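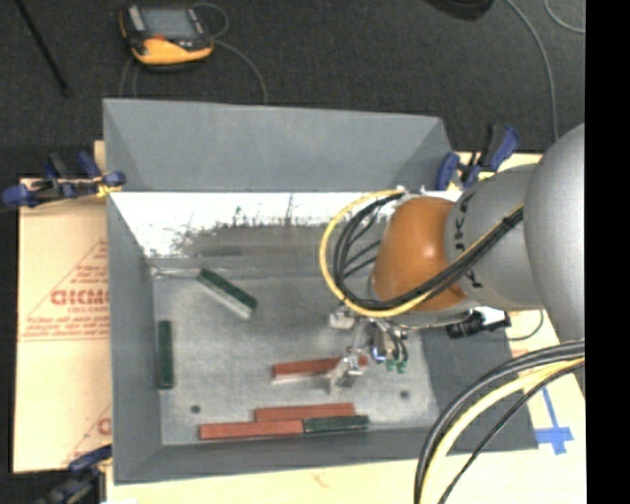
**What comes in a Corkiseck bar set?** Each set is sold as loose bars in one length, and you choose the colors when you order. Red and green are the two we keep in stock all year, and both can go in the same gray bin, as they do here, without any dividers. Other colors are made to order and ship in December.

**Do I have to sort the bars by color?**

No. The bars are the same apart from the finish. Many customers sort them anyway when they are building a pattern.

**Is the bin included?**

It is a separate item. Bar sets are 1,980 and the set with a bin is 2,840. Prices are in the store currency shown at checkout.

**Can bars lie across each other in the bin?**

Yes, for everyday use. For long storage, lay them flat and side by side. A bar left leaning on another for months can pick up a mark on the painted face.

**How do I clean the bin?**

Wipe it with a damp cloth and a little dish soap, then dry it. Do not use steel wool or scouring powder. Smudges on the inside walls are normal with use and do not affect the bars.

**Will Corkiseck bars fit an Amini rack?**

The short rack, yes. The tall rack needs 2 spacers, part name Tarkumine, sold in packs of 2.

**What if a bar arrives chipped?**

Write to Rostam Safavi at the Irkonwood shop with your order number and a photo of the chip. We replace single bars, so please keep the rest of the set.

**Can I return an opened set?**

Yes, if all the bars are there and the label is still on the box.

Last updated Nov 3, 2024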